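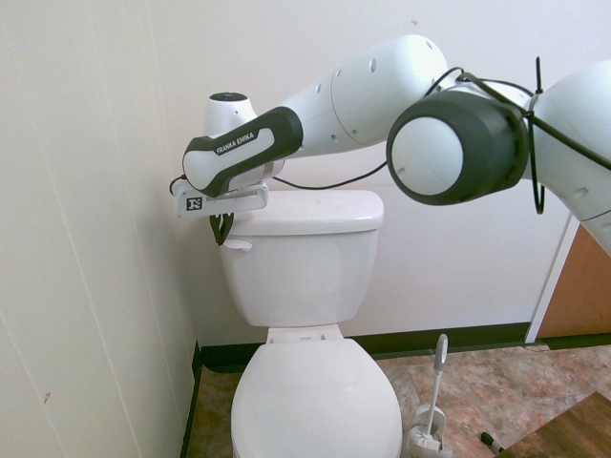
The arm over the tank in our practice bathroom.

Work with us > Open roles > Robot teaching

Last updated: August

Robot teachers wanted (part-time, no robot experience needed)

Hi! I'm Farzana Akanda and I run data collection for the bathroom project at Fastari. I'm looking for 2 people to join me at our Sullov site and spend their shifts steering a robot arm through small household jobs, over and over, so our learning system has good examples to copy from.

The arm is a Franka, and you drive it with a hand controller while you watch it work. Right now we're collecting toilet jobs: wiping down the tank lid, lifting and closing the seat, picking up bits of paper. I know, glamorous! But bathrooms are tight and shiny and full of awkward corners, and our model (we call it Dronen) still gets pretty confused in them. We have 3,000 examples so far and we want a lot more, from people who don't all move the same way I do.

What a shift looks like: you come in at 9, have a coffee, and Tanvir Saha walks you through the task list. You do a run, hit save, put everything back a little differently, and do it again. If you fumble one, mark it as a fumble and keep going. We use those too, so please don't delete them to be nice to yourself. Once you're up to speed you'll probably record more than 200 runs in a shift, though your first week will be way slower and that's fine. Mine was terrible.

You'd do well at this if you can repeat something patiently without going on autopilot, and if you'll speak up when a run feels off. Steady hands help. Gamers, sewers, dental hygienists, people who ice cakes, I'd love to hear from all of you. You'll be on your feet for a good part of the day with plenty of breaks, and if you need a stool or a different setup, tell me and we'll sort it out. Left-handed people very welcome, we're short on lefties.

We pay hourly, training included, and shifts are mornings or afternoons, your pick. The site is the old Begum building, with parking out back and a bus stop right across the street.

To apply, send me a few lines about yourself and something you've done with your hands that took practice. No cover letter please! I read everything myself, and if it sounds like a match you'll come in and try the controller for an hour (paid) before either of us decides.

Get new openings in your inbox. Sign up for the Fastari newsletter. You can unsubscribe at any time.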